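Stumard: a little dataset of election rumors and who knocked them down
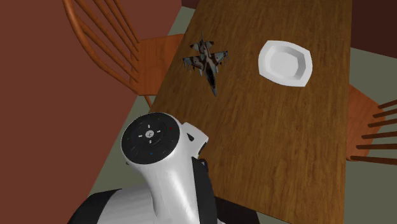

GALWAY, October

Hi! I'm Ruairí Conneely and I've been hoarding political rumors since the last council elections, mostly the kind that get passed around in group chats at midnight. Stumard is the cleaned-up pile. It has 1489 posts in English, each one matched to a correction if I could find one (600 of them have no match, so please don't read an empty field as "true").

What's in the folder

posts.csv has the text, the month it went up, and a topic label. Usernames are gone. I also stripped phone numbers, which people post way more than you'd think.

checks.csv has the correction, who published it, and a verdict. I kept the verdicts in the publisher's own words, so you'll see "false", "mostly false", "no evidence" and one "nonsense". Merge them however you like, but tell your readers you did it.

How the labels got made

Two of us read everything, me and Cempaka Ngui. When we disagreed we argued about it over the phone and, if that went nowhere, Valtteri Lappalainen broke the tie. The "polling place" and "ballot printing" topics overlap a lot and I'm still not happy with them. If you're training a classifier, I'd fold them together.

Stuff to watch out for

Claims about candidates' families are left out on purpose. Satire is in there, flagged with satire=1, but we surely missed a few. Long threads are cut to the first post, so some rows sound stranger than they were. And please don't use this to rank real politicians by how much they lie! It only knows what landed in my chats.

Free for research and teaching. Send fixes, I love fixes.

Comments

Bernadette Mac Mathúna: The satire flag is blank in a bunch of the March rows. Should I treat that as zero?

Ruairí: Yes, zero. Fixing it in the next upload, thanks!

Máté Gulyás: Any chance of a version with the full threads?

Related

Trimura: campaign leaflets, scanned and typed up
Jorkau: council meeting minutes
Ravn: debate transcripts

Contact: use the form on the project page | © Stumard | Back to top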